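The Stuff on the Shared Table: what collects there and where it ought to live

Project report, second-year Home and Workplace Studies
Aug 18, 2021

I picked this project because of an argument about a stapler. I won't go into it (it was a daft argument and I was in the wrong) but it got me wondering why the big table in our study house always ends up covered in little things that don't belong together. Large things get put away. Coats, bags, folders, even the iron — somebody trips over them and they go back where they came from. Small things just sit there for weeks.

So my question was a simple one. What sort of small objects end up on a shared table, and would it help if each one had a proper place to go?

How I did it

I kept a diary. Every time I tidied the table I wrote down what I picked up, and by the end I had 141 entries, which is far more than I expected when I bought the notebook! I didn't write down who had left what. I thought that would make people cross and also make them tidier than usual, and then I'd have nothing to write about.

After that I sorted the entries into groups. My first try was to sort by material, so plastic things with plastic things and metal with metal. This was hopeless. A drinks bottle and a brush can both be plastic and you would never keep them in the same drawer. My tutor suggested sorting by where you'd be standing when you wanted the thing, and that worked much better, though I did have to redo two evenings of work.

The groups I ended up with were desk things, drink things, washing and cleaning things, and a last one I called "odds" because I couldn't think of anything cleverer.

What I found

Desk things were easily the biggest group. Pens were the worst. They turn up in every state, with caps and without, and people seem to feel that a pen on a table belongs to the table. Drink things came next, mostly bottles lying about after lunch. Cleaning things surprised me, as I'd assumed they would all stay by the sink, but brushes travel. Somebody uses one for crumbs, puts it down and that's it, it lives there now.

For storage I tried a Wikholm tray with three sections, which I put in the middle of the table. It lasted until the first busy week. Everyone used the front section and ignored the others, so I had one heap in a tray in place of one heap on a table. Then I tried two Posoment pots, one for pens and one for everything else from the desk group. The pen pot was a success straight away. The other one filled up with wrappers.

The thing I'd do differently is start with the covering. Ours is a blue-grey carpety fabric, and I do think it matters. On a bare shiny top a bottle on its side rolls and you stand it up again. On fabric it stays where it's dropped, and so does everything else, and you stop seeing it.

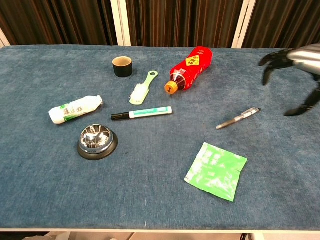 The bell was my favourite out of the odds. A silver service bell with a black base, the kind you'd expect on a hotel counter, and I never did decide on a home for it. It isn't a desk thing unless you run a shop. I moved it to the shelf by the door in the end and put it down in the diary as "unsettled".

The marker and the silver ballpoint were simple, straight in the pen pot. The short black cup I argued with myself over for ages, as it could hold pens perfectly well and then I wouldn't need to buy a pot at all. The pale green brush has a hole in the end of its handle, so it gets a hook. I like anything with a hole in it, it saves such a lot of thinking. The red bottle and the white one were only lying there and needed to be picked up and dealt with, no system required.

Costs and what's next

I had a budget of up to 200 from the Nyamweya student fund and spent very little of it. Most of what I wanted turned out to be hooks. In November I'd like to repeat the diary with the covering taken off and see whether the list gets shorter. I would also like to try labels, although the last time I labelled a shelf in that house someone labelled the kettle, the cat flap and me.

Recent reports from the Tudus project pages
Where do all the teaspoons go?
Hooks or drawers: a hallway study
One fridge, many shelves
Lost gloves of the winter term
A short report on string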